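Greifarm in der Werkstatt: Regeln, die sich bei uns bewährt haben

Seit März steht bei uns in der Gemeinschaftswerkstatt Pirnow ein kleiner Tischroboter, und ich muss sagen: Ich bin begeistert! Schrauben sortieren, Leisten anreichen, Klötzchen zum Schleifen stapeln – das macht richtig Spaß. Damit es auch für die Finger ein Spaß bleibt, haben Tuncay Aksoy und ich unsere Hausregeln aufgeschrieben. Vieles davon lässt sich auf jeden Hobbyarm übertragen.

Erst am Rechner, dann am Tisch
Jeder neue Ablauf läuft bei uns zuerst in der Simulation. Tisch, Boden und Greifer werden mit den echten Maßen angelegt, auch die Tischkante mit ihrem Überstand (die vergisst man gern, und genau dort bleibt man hängen). Unser Ablauf »Stakano« zum Stapeln brauchte 19 Versuche, bis der Greifer sauber an der Kante vorbeikam. Am echten Tisch hätte das Macken gegeben!
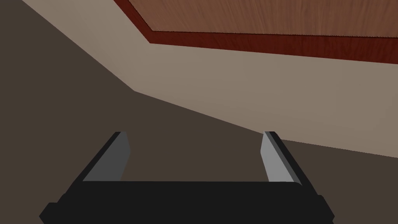

Wichtig ist auch, den Greifer leer zu testen. Einmal anfahren, öffnen, schließen, zurück. Wenn das dreimal hintereinander klappt, kommt ein Werkstück dazu, am besten etwas Weiches wie ein Schwamm.

Den Arbeitsbereich festlegen
Klebt die Reichweite des Arms mit farbigem Band auf Tisch und Boden ab, und zwar mit ausgestrecktem Greifer gemessen. Bei uns gilt: Läuft der Arm, bleiben die Hände draußen. Haare zusammenbinden, Kordeln und Schals weg, keine Handschuhe in der Nähe der Gelenke. Der Not-Halt liegt auf der Seite, auf der man steht, und wird vor jedem Start einmal gedrückt.

Langsam anfangen
Die ersten Läufe immer mit der kleinsten Geschwindigkeit. Auch die Greifkraft stellen wir niedrig ein und gehen dann in kleinen Schritten hoch. Moushumi Herath hat dafür eine wunderbare Methode: eine leere Streichholzschachtel greifen lassen. Ist sie eingedrückt, war es zu viel.

Backen pflegen
Die Greifbacken wischen wir nach jedem Einsatz mit einem leicht feuchten Tuch ab, Schleifstaub macht sie rutschig. Bitte kein Öl!

Und die Normen?
Wer tiefer einsteigen will, liest in die ISO 10218 für Industrieroboter hinein. Im Betrieb gehört außerdem eine Gefährdungsbeurteilung dazu, unsere Hausregeln ersetzen die natürlich nicht. Wir führen ein einfaches Heft mit Ablauf, Version, Tempo und Namen. Inzwischen stehen 213 Läufe drin, und ich blättere wirklich gern darin!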